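The drawer you never finish sorting

Vitalii Harasym bought his first set of screwdrivers in his early twenties, six of them in a vinyl roll, and he still has four. The other two went the way most screwdrivers go, one down the back of a fridge he was moving and one lent over a fence. In the years since, he reckons he has handled more than 1000 of them, first as an apprentice fitter and later behind the counter of Zunemgate, the second-hand tool shop he runs from a former bakery.

People bring him tools by the bucket. A parent moves into a unit, the shed has to be emptied by the end of the month, and nobody in the family wants the contents. Spanners are claimed quickly. Clamps go too. Screwdrivers come to Vitalii, usually loose and usually mixed in with paintbrushes, tap washers and a dried-out tube of silicone.

"Every house has them and every house has too many," he says. "But ask someone for a number two Phillips and they'll be looking for ten minutes."

The biggest lot he ever took in was 700 hand tools from a closed repair workshop. It filled the shop floor for most of March and he sorted it after closing, from six o'clock until he got hungry. He says the job taught him how to go about a kitchen drawer, which is the same task at a smaller size.

Start with everything out

Vitalii's first rule is to empty the drawer completely. Sorting in place means shuffling the same tools from side to side. He tips the lot onto a table covered with something he doesn't mind marking, an old vinyl tablecloth or a flattened carton, and wipes the drawer while it is bare.

The next pass is for damage. A flat blade with rounded corners will slip out of the slot and chew the screw. A Phillips tip that has worn smooth will do the same. Flat blades can be dressed with a file if the steel is any good, and he does this for customers at no charge when the shop is quiet. Worn Phillips tips go in the scrap tin.

Handles get a look as well. Older clear plastic handles can develop a white bloom and a sour smell, which some people mistake for mould. Warm soapy water and a stiff brush will shift most of it. Cracked handles he throws away, however nice the blade.

Size before colour

There is a temptation to line everything up by the look of the handle, particularly if the tools came from different sets over the years. Vitalii advises against it. He keeps a couple of Viklund drivers he is fond of, and they live apart from each other because one is a flat blade and one is a Phillips.

He sorts by tip first, then by length. Flat blades together, Phillips together, and anything odd – Torx, square drive, the tiny ones for spectacles – in a tin of its own. Within each group the handles all face the same way, so a hand going into the drawer meets handles and not points.

Colour comes in afterwards, as a memory aid. A mixed collection has an advantage over a matching set, in his view, because you soon learn that the red one is the long flat blade and stop reading the shafts altogether.

Use a tray

The one thing he tells everybody to buy is a tray. It can be a cutlery tray, a baking dish or a plastic tray from the discount shop, as long as it has a rim and can be lifted with one hand. The drivers used every week go in it and the rest stay in the drawer. When a hinge works loose, the tray goes to the job and comes back again.

Four is enough for most homes, he says: two flat, two Phillips. At Zunemgate he sells a tray already filled for 13 dollars, and it outsells everything else on the shelf.

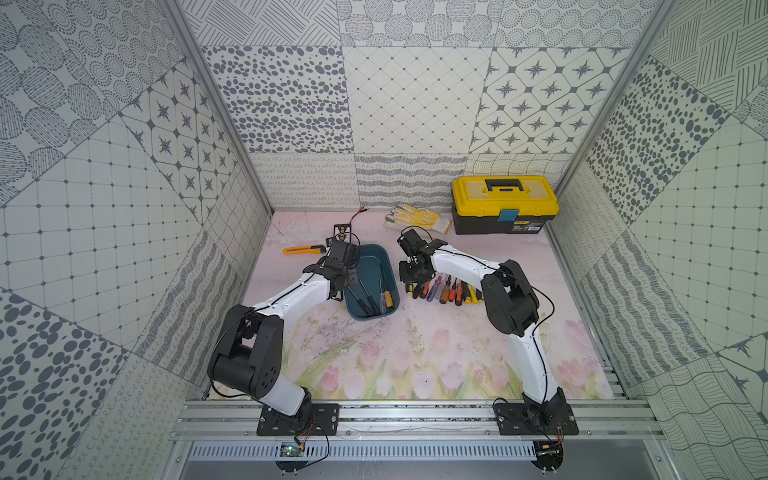

What to do with the rest

A typical household will finish with a tray, a tin and a pile left over. Vitalii suggests keeping one rough old flat blade for opening paint and scraping out gutters, and marking its handle with tape so it stays off the screws.

The remainder can be passed on. The Dunent tool library takes clean screwdrivers in working order and lends them out with its drill kits, and the Pralliria men's shed will accept rusty ones for its restoration bench. Vitalii drops off roughly 80 a year between the two.

His own drawer at home, he admits, was last emptied two winters ago. There is a paintbrush in it.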